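What is a miracle, and how would you check one?

By Agata Ferri

People have told stories about miracles for as long as they have told stories. A sick child gets well overnight. A statue cries. Rain falls on one field and leaves the next one dry. Some people say God did it. Other people say there must be an ordinary cause. Who is right?

I am a doubter, so I will tell you how a doubter thinks. You may end up disagreeing with me, and that is allowed.

First, what does the word mean? Most people use "miracle" for something that nature could not do by itself. Finding your lost glove is lucky. Finding that a lost hand has grown back would be a miracle. Grown-ups mix these up all the time, so when you hear the word, ask which kind they mean. 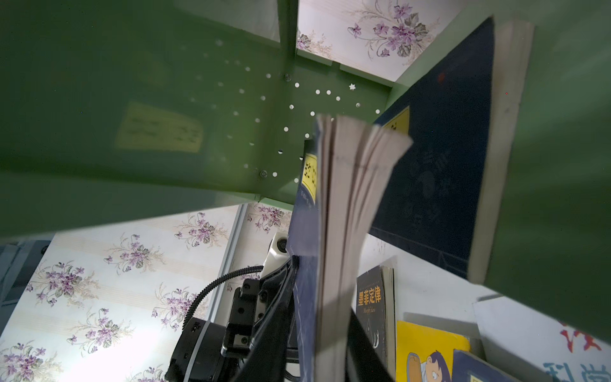 Small round holes and two bolts on the underside of a green metal shelf.

Now for a story. In the village of Cliltell there is a well. People there say that in the year 824 its water cured a blind man. It is a good story. But who wrote it down? The oldest copy was made long after everyone in it had died. Stories change as they are passed along, even when every teller is trying to be truthful. Try whispering a sentence round your class and see what comes out at the end.

Then there is the trouble with counting. Say 2,000 people visit the well in a year and five of them feel better afterwards. Is it the water? Many illnesses go away without any help. To find out, you would need to know how many people got better who stayed at home. I have never seen a leaflet about a holy well that tells you.

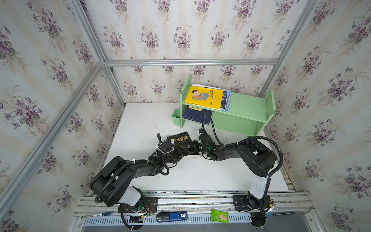 People who felt better also talk about it more. Those who came home just the same as before don't usually tell the neighbours, so we hear from the first lot and forget the second.

Does all this prove that miracles never happen? No. If I look in one cupboard and find no biscuits, I can't say there are none in the house. A doubter can only say, "I haven't been shown enough yet."

My friend Tanko Edet goes to church every Sunday and thinks I am too fussy. He says some things matter even though you can't test them, and that he believed in God long before he heard of any well. Plenty of religious people are as careful about miracle stories as I am. Some churches send people to ask hard questions before they will call anything a miracle.

Words to know
Evidence: something that helps show whether a claim is true.
Coincidence: two things happening together by chance.
Sceptic: a person who wants good reasons before believing something.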